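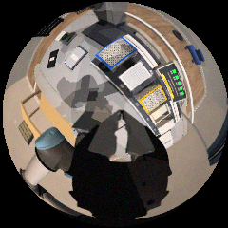

Molis Simulation and Robot Learning Team

News release, July

Molis opens up its simulated lab bench, and we'd love you to come and drive it

Hello from the simulation corner at Molis! I'm Zoltán Kovács, I look after the demonstration work here, and for once I've been allowed to write the press release myself (Ivan did take out four exclamation marks, so blame him if it reads a bit flat in places).

The news is this. From July we're letting partner labs log in to Zurnley, our simulated laboratory, and record their own examples for the learning system we've been building. Until now it's been just our own small team at the controls. We've reached 2000 recorded runs that way and we want to get to 4000 by the time the next version is trained, and I'd much rather the second half came from people who work at a bench for a living than from me and my sore wrists.

If you haven't come across Zurnley before, it's a rendered room with a bench, a robot arm and the sort of kit you'd expect to find in a busy lab. You steer the arm from your own desk and see what the arm sees, through a very wide round view with the gripper poking up at the bottom. In the bench layout at the top of this page there's a long rack with plates sitting along it, one with a blue frame, one plain white and one with a yellow frame, and a dark panel with green lights next to them. The wooden counter bends right round the edge of the view, and yes, it takes a bit of getting used to. Most new drivers reach too far on their first go. I still do after lunch.

A run is short. You get a written instruction, something like "move the yellow-framed plate to the clear patch of bench", and you do it at whatever speed feels natural. We save the view, the arm's movements and the instruction together, and that bundle is one example. The learning system, which we call Zareo, then has a go at copying what people did. It doesn't get a rule book. It gets lots and lots of people picking things up, each in a slightly different way, and that difference is what we're after. Two people will come at the same plate from opposite sides and both are fine by us.

Please don't throw away your clumsy runs, by the way. If you bump the rack, back off and try again, keep it and tick the "recovered" box. We've got far too many smooth runs and nowhere near enough where somebody gets into a muddle and gets out of it. Ivan Zakharchenko, who built most of the room, puts it like this: "I spent months making the bench awkward in the way real benches are awkward. If everyone glides through it, I've done it wrong."

There are 11 tasks open to begin with, nearly all of them to do with plates and trays. Lids are coming later. We had a lid task ready and pulled it, as the gripper kept pinching through the rim and it was teaching Zareo some truly dreadful manners.

Our first partner is Kiss, a small testing lab whose staff have signed up to record 100 runs between them before the summer break. They've already sent us a long list of grumbles about the camera angle, which we're working through, and one very good idea about slowing the arm down near the rack. That one's gone in already.

You don't need to know any robotics to join. You'll need a fairly recent computer, a decent connection and a game controller or a mouse (the controller is much nicer, trust me). We'll walk you through your first few runs on a call, and you can stop whenever you like. We don't record your face or your voice, and your lab will get a copy of everything its own people make, in the same format we use.

Labs that want a place should write to the team through the contact page on the Molis site, with a line or two on what your people do at the bench all day. Journalists who'd like a turn at the arm are welcome too. Sessions start at 10am, and Ivan or I will be on the call.

Notes for editors: Zurnley is the simulated room and Zareo is the learning system, please don't swap them round. Further pictures of the bench can be had from the team on request.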